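Grorham to Open Shared Kitchenware Store in Kvam

KVAM — Grorham, the regional housewares wholesaler, will open a lending and resale store for kitchen and dining goods in Kvam in January. The store takes over the ground floor of the former Huvevari bakery, which has stood vacant for 6 years.

Customers will be able to borrow serving trays, platters, tablecloths and folding tables for weddings, funerals and community dinners. Goods that have been lent 100 times will be cleaned, checked and sold at a reduced price.
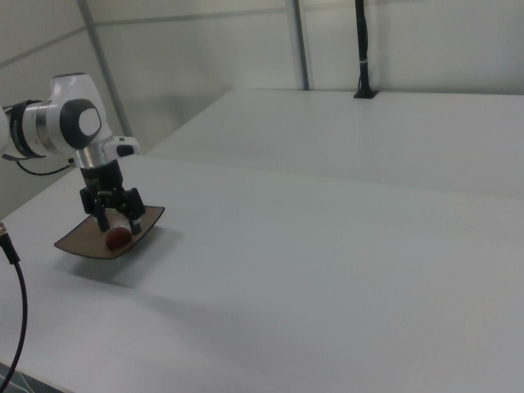 A brown tray on a white tabletop.

"People here have big family gatherings maybe twice a year, and they don't want a closet full of platters the rest of the time," said Njål Hovland, managing director of Grorham. "They asked us for a place to borrow them, and we had the stock."

The opening range comes to 204 different items. Trays and platters make up the largest group, followed by glassware. Cutlery will be lent in sets only.
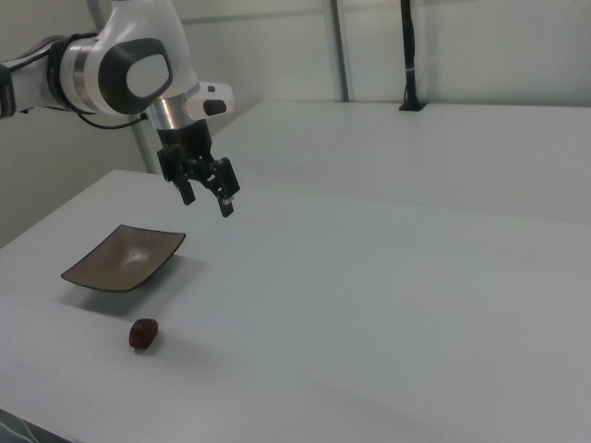 Loans run from noon to noon, with a deposit paid at pickup and returned when the goods come back. Items must be rinsed before return, but Grorham will do the final washing on site in the old bakery's back rooms. Broken glasses are charged at cost.

The shelving and counters are being supplied by Drillitz, which also fitted the company's existing warehouse. The bakery's tiled entrance will be kept. The oven has been removed.
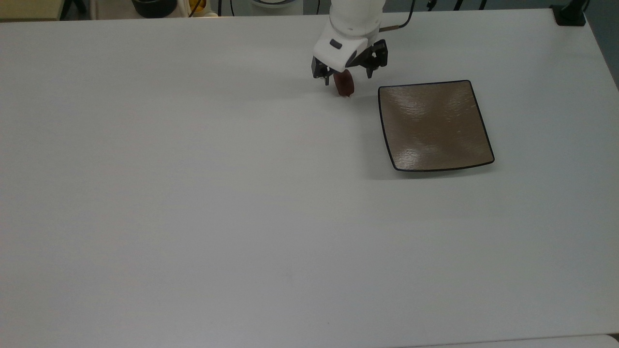 Grorham ran a trial of the service from its warehouse last fall and handled about 300 loans. Most were for weekend events, and the trial led to two changes — longer pickup hours and a smaller deposit on trays.

Reservations can be made at the warehouse desk until the store opens. Delivery is not offered at this time.

Comments

kari_m
Good news. Is there parking behind the building or only on the street?

Oldbaker
Sorry to see the oven go but glad someone is using the place.

T. Lund
Do the tablecloths have to be ironed before we bring them back?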